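Breder Eltasari soundhole pickup for steel-string acoustic guitar

£359 including VAT
In stock at the Meléndez workshop
Finish: matt black / natural maple

Overview

The Eltasari is a magnetic soundhole pickup with a separate body sensor, intended for players of flat-top steel-string guitars who work with a band. The magnetic coil carries the notes. The body sensor carries the knock of the top and the noise of the pick, and is blended in by a thumbwheel on the treble side of the housing. With the wheel fully back, the sensor is out of circuit and the unit behaves as an ordinary humbucking soundhole pickup.

It was designed by Fenna Jacobs and is wound and assembled by hand at Meléndez. The coils are stacked, so mains hum is rejected without the width of a side-by-side humbucker, and the strings clear the housing on most guitars with a normal neck angle.

Construction

The housing is machined maple with a fitted base plate. Inside, the coils are potted in wax and the body sensor is bedded in Gellex, a soft damping compound that stays flexible in the cold. Earlier prototypes had the sensor glued directly to the plate and picked up every movement of the cable. The compound takes most of that out. Some cable noise will remain if the lead is allowed to slap against the back of the guitar, so use the supplied clips.

Pole pieces are individually adjustable with the hex key in the box. They leave the workshop set for a phosphor bronze light set with a wound third. If you use nickel or flat-wound strings, expect to lower the plain-string poles and raise the rest. Turn each screw a little at a time and play through the amplifier between adjustments.

Complete weight without cable is 59 g. Most players will not feel it, although on a very lightly braced small-bodied guitar there may be a slight change in the unplugged sound.

Outputs

The Eltasari has two output modes, selected by the small switch on the underside:

Mono - coil and sensor are blended at the pickup and sent down a single line. Use an ordinary instrument lead.

Split - the coil is sent to the tip and the sensor to the ring of a stereo jack. The blend wheel is bypassed. This needs a stereo lead or a splitter box, neither of which is supplied.

Split mode is the better choice if you have a patient sound engineer and a spare channel. It lets the sensor be filtered and kept out of the monitors, where it is the first thing to feed back. For small rooms, mono with the wheel at a low setting is simpler.

Power

The sensor preamp runs on a coin cell held in a tray at the bass end of the housing. The tray slides out without slackening the strings. The cell is disconnected when the jack is unplugged. Pulling the lead out after playing is the only maintenance habit the unit asks for. If the cell dies during a set the magnetic coil continues to work, as it is passive.

Fitting

1. Slacken the strings enough to pass the housing beneath them.
2. Loosen both clamp screws and seat the cork-faced jaws on the edge of the soundhole, close to the end of the fingerboard.
3. Check that the housing is not touching the fingerboard extension.
4. Tighten the clamp screws by hand. Do not use a power driver.
5. Route the cable to the end-pin jack, or leave it over the edge of the soundhole if you prefer a temporary installation.
6. Tune to pitch and set the poles.

The permanent end-pin jack requires the existing hole to be reamed out. This is a job for a repairer. Meléndez will do it for guitars brought in with a pickup bought from us; ask for Mojtaba Jafarzadeh.

Compatibility

Suitable for most dreadnought, auditorium and jumbo guitars with a round soundhole. Not suitable for nylon strings, oval soundholes, or resonator guitars. Twelve-string players should note that the poles are spaced for six strings; the unit works, but the octave courses will be louder than you may want. For baritone tunings please write before ordering.

In use

"I play rhythm beside a pedal steel and a drummer, and needed something that did not turn to mush below the vocal. It sits where I put it. The wheel is a bit stiff." - Montserrat Cuesta

"Used in split mode for mandola-tuned guitar. Very little feedback. I would have liked a stereo lead in the box." - Vernon Doucette

The stiffness of the wheel is deliberate, and it eases slightly with use.

In the box

Eltasari pickup with fitted cable
End-pin jack
Coin cell
Hex key
Cable clips
Printed fitting sheet

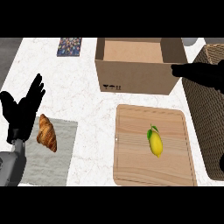
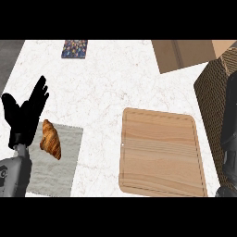

White marble surface with faint veining, two rendered views.

Warranty and returns

The pickup is covered for two years against faults in materials and assembly. Broken cables are repaired at cost. Unused units may be returned in the original box; units with a cut or re-soldered cable cannot be accepted. The workshop is closed for part of August and orders placed then are sent on reopening.

Trade enquiries: Fatemeh Mohammadi, at the workshop address.

Page last revised 12 May 2023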